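Start Aktuelles Presse Sortiment Händler Kontakt

Pressemitteilung

Flora bringt den Sommer auf den Tisch: Steiner Wohnen in Mostberg zeigt neue Kunstblumen

Mostberg, im Februar. Draußen ist alles grau, und ich stehe seit Tagen zwischen Kartons voller Blüten und freue mich wie ein Kind! Ich bin Pei-shan Tseng und betreue bei Steiner die Deko-Abteilung. Unsere neue Linie heißt Flora, und ab sofort steht sie bei uns im Laden, gleich vorne links, auf 200 Quadratmetern (so viel Platz hatten wir für Kunstblumen noch nie).

Angefangen hat alles mit einem Strauß auf meinem eigenen Küchentisch. Ich wollte etwas Gelbes, richtig Fröhliches, das auch nach drei Wochen Urlaub noch gut aussieht. Mein Kollege Chun-hung Lau hat dann so lange Vasen angeschleppt, bis wir beide zufrieden waren – er ist da noch pingeliger als ich. 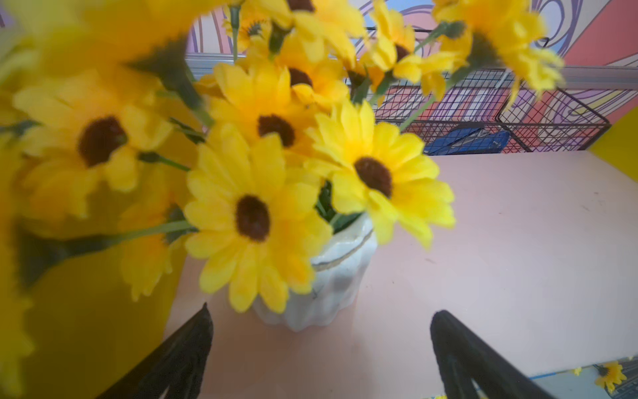
Gelbe Kunstblumen in weißer Keramikvase mit Rillen und Bastelschnur-farbenem Band aus Garn am Rand.

Gelb ist für mich die Farbe der Saison, vor allem auf Rosa. Probieren Sie das ruhig mal aus, auch wenn es erst nach Kindergeburtstag klingt! Die dunkelbraunen Mitten nehmen dem Ganzen das Süßliche, und das Weiß der Vase beruhigt. Stecken Sie die Blumen bitte schön dicht und biegen Sie ein paar Köpfe zur Seite, dann wirkt der Strauß wie frisch vom Feld geholt. Eine Vase mit kleinen Gebrauchsspuren darf es übrigens gern sein, ich mag das sogar lieber als fabrikneu.

Insgesamt umfasst Flora 254 Artikel, von der einzelnen Blüte bis zum fertigen Gesteck. Im Lager liegen zum Start 1370 Stiele bereit, und wenn es so läuft wie beim Probeverkauf in unserer Filiale Garkdale, muss ich bald nachbestellen. Dort gingen im ersten Monat 530 Stück über die Theke, die meisten davon gelb.

Wer Hilfe beim Stecken möchte: Chun-hung und ich sind nachmittags ab 14 Uhr am großen Bindetisch zu finden. Bringen Sie gern Ihre eigene Vase mit.

Pressekontakt: Pei-shan Tseng, Steiner Wohnen, Mostberg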